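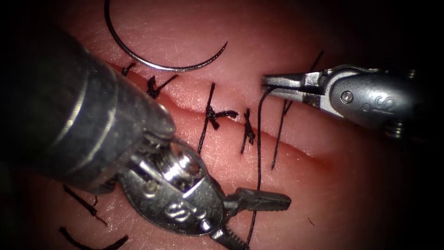 Rapport d'avancement – Cellule de suture robotisée Ollell
Entretien, réglage et remise en état

Destinataire : Madame Maureen Mapplebeck, direction des programmes, Fondation Hartley
Rédaction : Nigel Pearce, responsable technique de la cellule
Date : 11 janvier 2024

1. Objet du rapport

Le présent rapport rend compte des travaux conduits sur la cellule Ollell depuis le rapport remis en août. Il porte sur la maintenance des bras et des instruments, sur la reprise de l'étalonnage et sur les conditions de remise en service. Les résultats relatifs à l'apprentissage des gestes font l'objet d'un rapport distinct, établi par Madame Beverley Naylor, et ne sont évoqués ici que lorsqu'ils dépendent de l'état du matériel.

La convention de financement prévoit que la cellule soit maintenue en état de réaliser des sutures à points séparés sur tampon de tissu synthétique. Cette tâche demeure la tâche de référence pour l'ensemble des contrôles décrits ci-après. Elle sollicite en effet toutes les fonctions que nous avons à surveiller : orientation du poignet, fermeture des mors, maintien du fil, coordination des deux bras au-dessus d'une même incision.

2. État de la cellule au début de la période

Au début de la période, la cellule fonctionnait en mode restreint. Deux défauts avaient été signalés par les opérateurs et consignés au registre :

– une dérive de l'orientation du porte-aiguille, perceptible lors des rotations lentes du poignet ;
– une fermeture irrégulière des mors de la pince, qui laissait parfois glisser le fil au moment du serrage du nœud.

Monsieur Mervyn Wainwright a procédé à l'examen des deux instruments après dépose. Sur le porte-aiguille, la tension du câble passant sur la poulie de la chape était inférieure à la valeur retenue dans notre fiche de réglage. Sur la pince, la vis de pivot présentait un léger jeu. Aucune fissure n'a été relevée sur les mors, et les stries du porte-aiguille ont été jugées conformes.

3. Travaux réalisés

3.1 Porte-aiguille

Le câble a été remplacé et la poulie nettoyée. La mise en tension a été effectuée par paliers, avec un temps de repos entre deux paliers afin de laisser le câble se stabiliser. Après remontage, l'instrument a été soumis à 1 065 cycles d'ouverture et de fermeture à vide. La tension relevée à l'issue de ces cycles se situait dans la plage admise et n'a pas nécessité de reprise.

Les vis de la chape ont été contrôlées à la fin de l'essai. L'une d'elles a été resserrée. Ce point a été ajouté à la fiche de contrôle mensuel.

3.2 Pince

La vis de pivot a été déposée, nettoyée et remontée au couple prescrit. L'alignement des mors a ensuite été vérifié à la loupe, puis sur fil tendu. L'essai sur fil consiste à saisir un brin de suture à l'extrémité des mors, à exercer une traction progressive et à constater l'absence de glissement. Il a été répété dans plusieurs orientations du poignet, le défaut signalé n'apparaissant à l'origine que dans certaines positions.

3.3 Étalonnage des deux bras

La dépose des instruments imposait une reprise complète de l'étalonnage. Le relevé a porté sur 122 positions réparties dans le volume de travail ; 121 ont été retenues. La position écartée correspondait à une configuration proche de la butée du bras droit, dans laquelle la mesure n'était pas reproductible. Cette configuration n'est pas utilisée pour la tâche de référence. Elle a néanmoins été interdite dans le logiciel de commande, à la demande de Madame Tracey Dunmore, responsable de la sécurité des essais.

Le calage entre la caméra fixe et le repère des bras a été refait dans la même séance. L'éclairage a été laissé concentré sur le centre du tampon, réglage qui fait ressortir les lèvres de l'incision et les nœuds noirs sur le support rose. Il a en contrepartie été constaté que les bords du champ demeurent très sombres, de sorte que le corps de la pince se distingue mal à droite. Un éclairage d'appoint est à l'étude.

3.4 Plan de travail et consommables

Les opérateurs ont été invités à retirer les chutes de fil entre deux séries de points. Des brins coupés peuvent en effet subsister sur le tampon ; on en voit deux sous la tige du porte-aiguille sur la vue placée en tête du présent rapport. Un brin libre est sans conséquence tant qu'il reste à l'écart de l'incision, mais il peut être saisi avec le fil utile ou s'engager dans la chape. La consigne figure désormais dans le mode opératoire, de même que l'emplacement réservé à l'aiguille courbe lorsqu'elle n'est pas tenue.

Les tampons sont fournis par la société Atis. La livraison de l'automne a été reçue complète. Un lot a été refusé pour défaut de planéité et remplacé sans frais.

4. Contrôle sur la tâche de référence

Le contrôle fonctionnel se déroule sur une incision linéaire, à fermer par points séparés. La vue en tête de rapport montre quatre points noués le long de l'incision, qui n'est encore que partiellement fermée, et un fil tenu par la pince à droite du quatrième. Les mors du porte-aiguille y sont ouverts et vides. Nous attachons de l'importance à cette configuration, dans laquelle les deux instruments sont très proches l'un de l'autre : c'est là que toute erreur de calage entre les bras se manifeste en premier lieu.

Les critères de contrôle portent sur le maintien du fil par la pince, la régularité du mouvement du poignet et l'absence de contact non commandé entre les instruments. À l'issue des essais de réception, aucun glissement de fil imputable à la pince n'a été enregistré. La dérive d'orientation du porte-aiguille n'a pas été observée de nouveau.

Deux réserves doivent cependant être portées à la connaissance de la Fondation. La première concerne la longueur des brins laissés après la coupe, qui varie sensiblement d'un point à l'autre. Ce constat relève davantage du geste que de l'état des instruments ; il a été transmis à Madame Naylor. La seconde concerne la durée du changement d'instrument, encore d'environ 2 heures lorsque le contrôle d'étalonnage est inclus. Cette durée demeure supérieure à l'objectif inscrit dans la convention.

5. Organisation de la maintenance

La maintenance courante est désormais assurée en interne par Monsieur Wainwright. Le contrat conclu avec la société Itonow est maintenu pour les interventions sur les moteurs et l'électronique de commande, qui ne sont pas accessibles à notre personnel. Aucune intervention de ce type n'a été demandée au cours de la période.

Le contrôle hebdomadaire comprend l'examen visuel des mors, la vérification de la tension des câbles et l'essai sur fil. Le contrôle mensuel y ajoute la vis de pivot, les vis de la chape et un relevé d'étalonnage réduit. Chaque fiche est signée par l'opérateur et visée par le responsable technique. Les fiches de la période sont tenues à la disposition de la Fondation.

6. Situation budgétaire

Les dépenses de maintenance restent dans les limites de la ligne correspondante. Le câble, la visserie et les outillages de réglage ont été imputés sur les crédits de fonctionnement. Il n'est pas demandé de crédit supplémentaire pour la prochaine période. L'acquisition éventuelle de l'éclairage d'appoint ferait l'objet d'un virement entre lignes, soumis à l'accord préalable de Madame Mapplebeck.

7. Travaux prévus

– Essai d'un éclairage d'appoint orienté vers le côté droit du tampon, puis nouveau calage de la caméra si le montage est retenu.
– Réalisation d'un gabarit de montage destiné à réduire la durée du changement d'instrument.
– Constitution d'un jeu de câbles de rechange prétendus.
– Formation d'un second opérateur au réglage de la chape et de la poulie.

L'accord de la Fondation est sollicité sur le premier point avant tout engagement de dépense. Les autres travaux seront engagés dans le cadre du programme déjà approuvé.

Nigel Pearce
Responsable technique, cellule Ollell

Copie : Tracey Dunmore, Beverley Naylor, Mervyn Wainwright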